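4.2 How people word their captions for travel calendars

Figure 3. 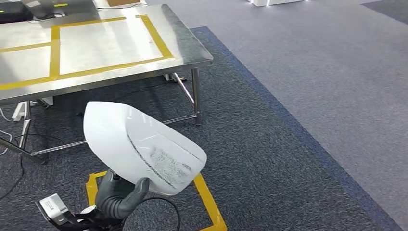 So when I first sat down with the calendar captions, I figured the hard part would be the drawings. I was wrong about that! The drawings were easy to sort (a tower, a bridge, a lighthouse, done). The captions were the mess. People who sell stock art write one line to describe the thing and then, right behind it, a second line that is really just a pile of search words with the commas taken out. And quite often the two lines don't agree with each other.

I pulled 1,345 captions from the Clornau archive, all of them attached to printed or printable calendars with a travel theme. I threw out the ones in languages I can't read, and I also threw out anything where the seller had pasted the same text under every item in the shop. That last rule cost me a few sellers I rather liked, but keeping them would have made one person's habits look like everybody's.

My first pass was plain reading. I went through the captions with a cup of coffee and wrote down any word that showed up where I didn't expect it. "Vintage" was the big one. In my notes from that first week I have it down as a style word, then a date word, then a color word, and by the end of the week I had given up and written "seems to mean nice." I did go back and fix that (see Section 3 for the coding rules), but I think the note was closer to the truth than I'd like.

For the second pass I used the Wojcik scheme, which splits a caption into what the drawing shows, how it is made, and what the buyer might do with it. It was built for museum postcards, so I had to bend it a little. Calendars have a year on them, and a year doesn't fit any of the three slots. Is "2013 calendar" what the thing shows, or what you do with it? I went back and forth and ended up putting the year with use, on the grounds that a buyer looking for next year's calendar won't care much for last year's, however pretty the lighthouse is.

The repeated phrases were where I got hooked. About 37 percent of the captions said the same thing twice, nearly word for word, with maybe one adjective swapped. I had guessed this would be a beginner's habit — something you grow out of once you've sold a few pieces — and the archive doesn't back me up at all. Sellers with long shop histories repeated themselves just as happily as the new ones did. If there's a pattern by experience in there, I couldn't find it with the set I had.

Place names gave me a different kind of trouble. Captions for the Pevport harbor drawings named the town, the coast and the country, in that order, almost every time. Captions for Vusonholm did it backward, country first and town last, and 17 of them left the town out altogether and just said "old northern city." I'd love to say why. My best guess is that the Pevport sellers are mostly writing for people who have already been there and want a souvenir, while the Vusonholm ones are hoping to catch anyone who typed in the country's name. But I never asked a single seller, so please take that as the guess it is.

A word on timing. The archive copy I used was saved on 10/24/23, ahead of the December rush when a lot of shops rewrite their calendar listings from top to bottom. A copy made later in the season might well show shorter captions, or more gift words ("stocking," "for Dad," that kind of thing). I only found out about the rewriting after the coding was finished, and I didn't have it in me to start over.

The next section takes the repeated phrases on their own and looks at which half of the caption they tend to land in.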